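What I learned from switching ad agencies

Posted in September | 4 comments
Print this page | E-mail to a friend

I run the marketing for Evirlow, which makes tea towels and other kitchen linen. It's a small business and marketing is one of my three jobs there. Until last spring we paid an agency called Rukholm a monthly retainer to look after our advertising. We now use Cembridge, and we pay by the project. A few people have asked me how the change went, so I'm writing it down.

Rukholm did decent work. The radio spots were good and I still like the line they wrote for the Christmas catalogue. My trouble was with the invoices. We were billed the same amount every month whether they had made us a full campaign or resized two banners. When I asked for a breakdown of hours, I got a one-page summary that said "account service" beside most of them.

I wrote a brief and sent it to 4 agencies. It was two pages long and gave the budget. I'd been told to keep the budget to myself, but I think that wastes everyone's time. One agency said straight away that we were too small for them, and I appreciated the quick answer.

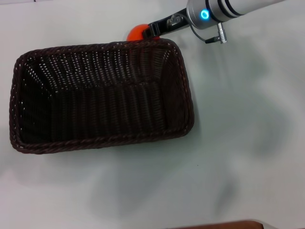

Dark brown woven basket on a white tabletop.

Cembridge asked the most questions before they quoted. They wanted to know who bought from us twice and what those people bought the second time. I had to go and find out. Their first job for us was a letterbox flyer, 3065 copies, delivered in the suburbs closest to our shop. Each flyer had a code on it so we could see which orders came from the mailing.

The flyer was plain, with one offer and our opening hours. I would have put more on it. They talked me out of a second offer and a paragraph on our history, and I didn't enjoy that meeting much.
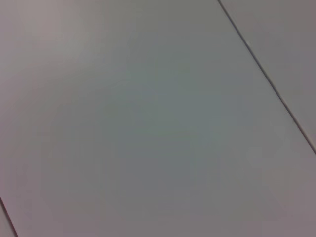 Pale grey surface with a thin dark seam.

We also tried Sakai, a scheduling program for social media posts, at Cembridge's suggestion. I used it for a couple of months and cancelled. We don't post often enough to need it, and the $300 went toward printing.

If you're thinking of changing agencies, check your notice period first. Ours was longer than I remembered and we paid for overlap. Ask for your artwork files in writing too, including the fonts and the original layouts. Rukholm handed ours over without any fuss, but it took a few e-mails to work out which versions were current.

The next job is the winter catalogue. I've booked the printer and still have to write the brief.

Share this post: 2 shares
4 comments | Leave a comment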